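Clunia Block Set: Set-Up Guide
Section 3. Sorting and Storing Your Blocks

Now for the fun part! Once the blocks are out of their wrapping, you can set up your sorting bin and start your first round. Any sturdy table will do (a kitchen table is great), as long as the bin sits flat and doesn't rock when you lean on it.

1. Wipe out the bin with a dry cloth.
2. Place the bin in the middle of the table, open side up.
3. Lower the blocks in by hand, a few at a time, and let them lie however they land. A messy start makes a better game!
4. Pick a color to begin with and take out every block of that color before you touch the next one.

CAUTION: Do not pour blocks in from the carton. Corners chip, and a metal bin is really loud.

For a quick first round, a handful is plenty. Green and reddish-brown blocks mixed together in a gray metal bin are easy to tell apart, even when they lie close to one another. 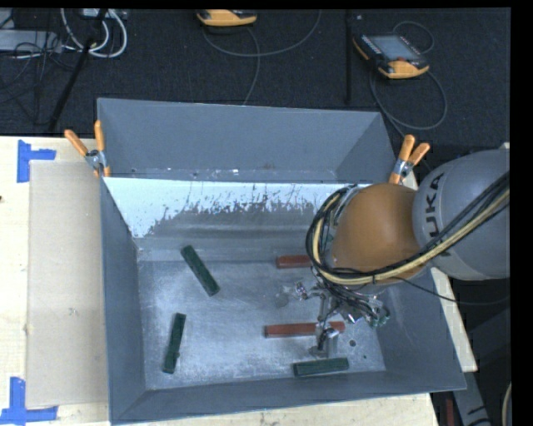
Haruna Tamura wrote to us that she starts with the blocks nearest the walls, before they get wedged into a corner, and that her rounds have gone much faster ever since. We tried it and love it.

5. Line up the sorted blocks on the table, long sides together.
6. Return them to the carton in layers, one color per layer, with the card sheet between.

NOTE: The carton holds 50 blocks. If the lid won't close, lift out the top layer and turn any block that is standing on end.

Replacement blocks are ordered by color under part number 311. For painted sets, see Section 2.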